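Section 4. Working the Bench: Sorting Mixed Items with the Arm

This section is for the people who stand at the sorting bench at Grirkwood during a shift. If you installed the arm, or you manage the people who did, read Section 3 instead. It was written by I-seul Cho, with corrections from Jong-dae Woo, who ran the returns bench by hand before the arm came in and still runs it when the arm is down.

The sales material from Cidano says the arm "frees your team for higher-value work." We have left that sentence out of the rest of this guide. What the arm does is pick mixed returns out of a bin and set them down somewhere else. What the person next to it does has changed, and most of this section deals with that part, which the supplier's own manual covers in half a page.

4.1 Before the shift

1. Read the log from the last shift. If the last line is blank, find the person who was on and ask. Do not assume a blank line means a quiet shift.

2. Check that the bin sits flat and that any clamps on its rim are tight. A bin that has shifted by a finger's width will still look right to you and will be wrong for the arm.

3. Follow the cables from the arm down to the floor by eye. Look for rubbing where they bend over an edge. Do not pull on them to test them.

4. Clear the bench of cups, phones, tape rolls and anything else you would be sorry to lose.

5. Turn on the controller and wait for the Prendik screen to show READY. It often shows READY once, goes gray, and shows it again. Wait for the second one.

6. Press the stop button once, on purpose, and confirm that the arm will not start. Release it. Write your initials in the log.

CAUTION: Step 6 is not optional on busy days. Busy days are when it gets skipped, and they are also when somebody reaches into the bin.

4.2 Filling the bin

The arm was shown to us with a bin of matching boxes, all facing the same way. Returns do not arrive like that. Expect the bin to hold hard things, thin things, things with handles, and things that roll. You may be told that the system handles any item. Treat that as a claim to be checked against your own log.

1. Tip the tote in slowly, from the low side.

2. Spread the items with the plastic rake so that they are not stacked. Keep your hands outside the rim even when the arm is parked.

3. Take out anything sharp, leaking, or heavier than the limit on the controller label.

4. Step back behind the line and press START.

Spreading the items is real work, and it did not exist before. When we sorted by hand, the pile sorted itself out as you went through it. Now a person lays out the pile so that a machine can take it apart. Supervisors planning a shift should count this as labor and stop listing it under "idle." 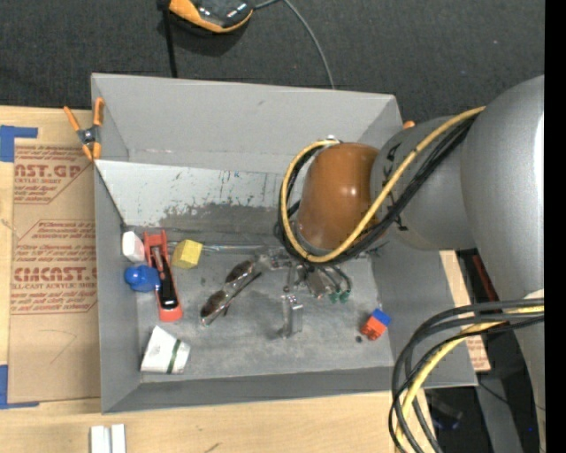

The fill level matters more than the mix. Too many items and the gripper closes on two at once; too few and the line behind you starts to complain. Jong-dae's rule is to stop filling while you can still see a good part of the floor of the bin. We have not found a better one, and the number on the Prendik screen marked FILL has never agreed with anything we could see.

NOTE: Long tools, eyewear and small blocks give the most trouble at our bench. Long tools turn in the grip. Eyewear gets picked up by whatever part the gripper reaches first, and there is no field on the screen for "picked up but bent." Small blocks end up against the wall, where the gripper is slow to go. Set eyewear aside for hand sorting if it is going back into stock.

4.3 While the arm is running

1. Stay behind the line. Leaning over it counts as crossing it.

2. Watch the item and ignore the screen. The screen reports a pick when the gripper closes, whether or not there is anything in it.

3. If the arm misses the same item three times, press PAUSE. It will not give up by itself, and waiting does not help it learn anything during your shift.

4. If an item falls outside the bin, leave it until the arm is parked.

Error 1629 means "no grasp found." It comes up when the bin is empty, when it is too full, and when the light from the loading door hits the bench late in the afternoon. The supplier lists it as one fault with one fix, a restart. Try closing the door first.

4.4 Clearing a jam

1. Press PAUSE. Wait for the arm to rise and park.

2. Press the stop button. PAUSE alone does not make it safe to reach in.

3. Remove the stuck item with the long tongs. If it is under the gripper, call the shift lead.

4. Look at the gripper and the small lines that run to it. If anything has come loose, tag the arm out and switch to hand sorting.

5. Release the stop button, step back, press RESET, then START.

6. Log the item, the time and what you did. "Jam" by itself tells the next person nothing.

CAUTION: Do not let anyone talk you through a jam over the radio. The person at the bench decides when it is clear.

4.5 Breaks and staffing

The original plan had one person watching the arm for a full shift. We tried it in January and stopped after 18 shifts. Watching a machine that is right most of the time is tiring in a way that lifting totes is not, and the log shows people missing faults late in the day that they would have caught in the morning.

Rotate every hour. No one watches the arm for more than 4 hours in a shift, and everyone on the bench rota sorts by hand for part of each week. Managers sometimes ask why we keep the hand-sorting tables when the arm is there – the answer is in the fault log, which is kept in the blue binder and can be read by anyone.

The arm's pick rate is not a target for the person beside it. Song, the scheduling software, will show both figures on one chart if you let it. Turn that view off under Settings, Bench, Display. If it comes back after an update, turn it off again and tell I-seul.

4.6 End of shift

1. Run the bin empty, or park the arm and empty it by hand.

2. Press the stop button and leave it pressed.

3. Wipe down the bin. Note new wear on the floor or walls, as the software can mistake a dark patch for an item.

4. Count the picks you had to finish yourself and write the count in the last column. Cidano does not ask for this column. We added it, and it should be filled in even when it is zero.

For lost calibration, go to Section 5. For complaints about the arm, use page 8 of the binder, and sign them.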